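Gurbridge library adds clear storage boxes to its lending shelf

Thursday, December 6, 2018

Library members in Gurbridge can now borrow a clear plastic storage box to sort out a bathroom shelf, a sewing drawer or a first aid kit at home. The library put 100 of the boxes into circulation this week, next to the cake pans, board games and garden tools it already lends.

The boxes have a fitted lid that lifts and folds back in steps, with a latch tab low on the front. They were bought from Salasby, a housewares supplier in Celtport, with money left over from the spring book sale. 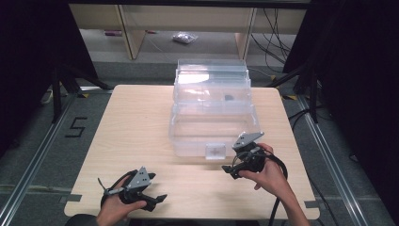

Odile Bragança
Staff writer, town and county news

The idea came out of a home tidying class the library ran in May. People who took the class said they had no trouble emptying a drawer. The trouble came afterward, when everything that had been in it was spread over the kitchen table and there was no place to put it while they decided what to keep. Several asked if they could take home one of the boxes used in the class. At the time the library had only a few and needed them back for the next session.

Each box goes out on a regular library card for two weeks and can be renewed once if there is no waiting list. There is no charge. A printed sheet comes with it that suggests an order of work: empty one drawer or shelf at a time, wipe it down, put small things in the box by type, and leave the box where it can be seen for a few days before anything goes back.

Small bottles get a section of their own on the sheet. Eye drops, ear drops, food coloring, essential oils and craft glue often come in bottles of much the same size and shape, and they tend to end up lying on their sides at the back of a cabinet. The sheet advises standing each one up on the table, reading the label, and checking the date before it goes into the box. A bottle with no label that can be read should not go back on the shelf.

Old medicine should not be poured down the sink or put in the box with things that are being kept. The drop-off bin at the Gurbridge pharmacy counter takes it during store hours. Sharp items such as lancets are not accepted there and have to go to the county site on the Celtport road.

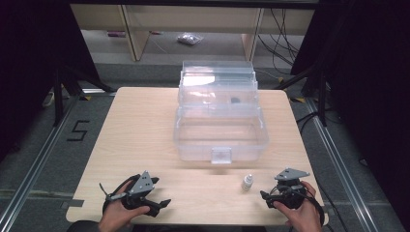
The storage box with its lid raised and folded back, and a white dropper bottle standing on the table in front of it.

The library looked at fabric bins and lidded baskets as well before placing the order. Clear plastic was picked mainly for cleaning, as the boxes are washed every time they come back, and it also lets staff check that one has been returned empty without opening it. During the May class two boxes came back with buttons in them and one with a set of keys, and the keys took most of a week to get back to their owner.

Borrowers are asked to carry the box from underneath and to make sure the latch is closed before lifting it. The lid should be folded back slowly, on a flat surface with some room behind it - a narrow shelf will not do. Rinsing with warm water and dish soap is fine. The boxes should not go in the dishwasher, and they should not be left on a radiator or in a parked car in summer.

They are not childproof. Households with small children should keep a box with medicine or cleaning products in it on a high shelf or in a locked cabinet, the same as they would with the bottles on their own.

By closing time on the first day, 23 of the boxes had been checked out. The library serves 2084 card holders, so a waiting list is likely in January, when the tidying class starts up again. Holds can be placed at the front desk or by phone. Online holds are not working for the lending shelf yet, and the library expects that to be fixed when the catalog is updated after the holidays.

A lost box or a cracked lid will be charged to the card at cost. Light scratches are expected and do not have to be reported. Anyone who finds that the box suits them and would like to keep using one will have to buy their own, as the library cannot sell the ones on its shelf. The hardware store on Mill Street has said it will carry the same model by the end of the month.

The lending shelf is on the ground floor, past the magazine racks. It is open whenever the library is open, except during Saturday story time, when that end of the room is closed off until noon. Boxes can be returned to the front desk only. They do not fit in the outside book drop, and borrowers are asked not to leave them on the steps.

The January tidying class is free, but places are limited and sign-up is at the desk. People coming to the class should bring the contents of one drawer in a bag. Tables and boxes will be set out for everyone who has signed up, and the first session will cover kitchen drawers, with bathroom cabinets to follow the week after.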